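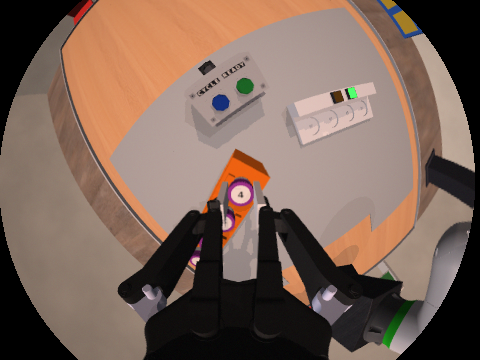 Mine can't even find its way out from under the sofa, wrote one reader when I said I was off to the Vulier open day at Brundcombe, so what hope is there for the washing up?

Fair point! I went along wanting a machine to tidy my kitchen, and what I got was lots of simulated bench work on screens - pick up a small vial, put it in a rack, press a button. The guide said they'd done 2446 goes in August alone, which made me feel lazy.

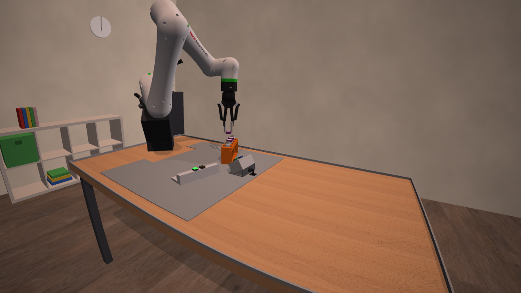
Putting small things back where they live is half of housework, if you think about it (spice jars, toothbrushes, the good scissors). A rack stays put though, and my cutlery drawer changes daily. I asked about socks. Long pause, then a maybe - 9 years, said the guide, and I wouldn't bet on it. The shop-floor jobs seem far closer, and I'd go again for the tea and the chat.

We use cookies to improve your visit. Accept / Manage

Related
Two hours at the Enudport tool fair
Öberg mill tour: take earplugs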